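How to teach a small child to set the table

We use cookies to remember your settings. By continuing you accept our cookie policy. Accept | Manage

At Kiduston, our little family day care, the children begin to set their own place when they are three. Before, we did it for them and it was faster, but they did not learn it. In March I wrote down the steps for new parents, and now I put them on this page.

What you need for one child: a placemat, a plate, a spoon and a cup. Leave the fork and the knife for later. Choose things in different colours if you can, so you can say "the green cup" and the child knows at once which one.

1. Wipe the table and dry it well. A mat slides on water.
2. Let the child put down the mat first. Show where the long side goes, in front of the tummy.
3. Next comes the plate, in the middle of the mat. Ask the child to carry it with two hands.
4. Put the spoon to the right of the plate, with the handle toward the child.
5. The cup is last. It goes above the spoon, near the corner.
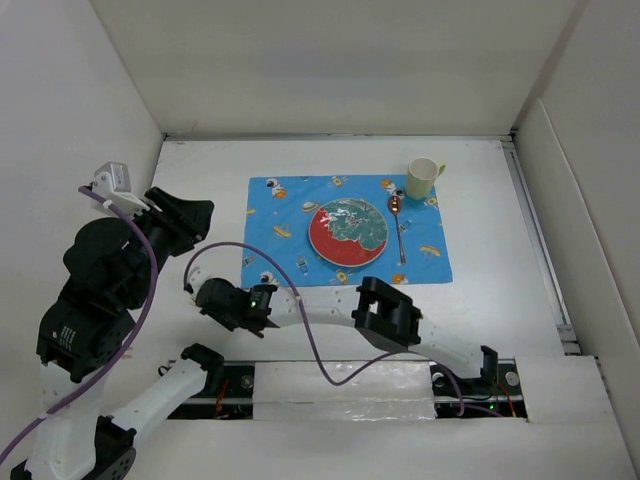 Printed mats are very useful at the beginning. Many people prefer plain ones, and I also did, but a child remembers a picture better than the words "left" and "right". On a space mat you can say that the spoon sleeps under the astronaut, and the cup stands beside him in the corner with its handle turned to the right. After some weeks, change to another mat and see if the child still finds the places.

If your child is left-handed, put the spoon on the other side and leave it there every day. Do not correct during the meal. When the cup is too close to the edge, I move my own cup a little back, and usually the child does the same.

To clear the table, go from step five to step two. The mat can be wiped and kept flat in a drawer.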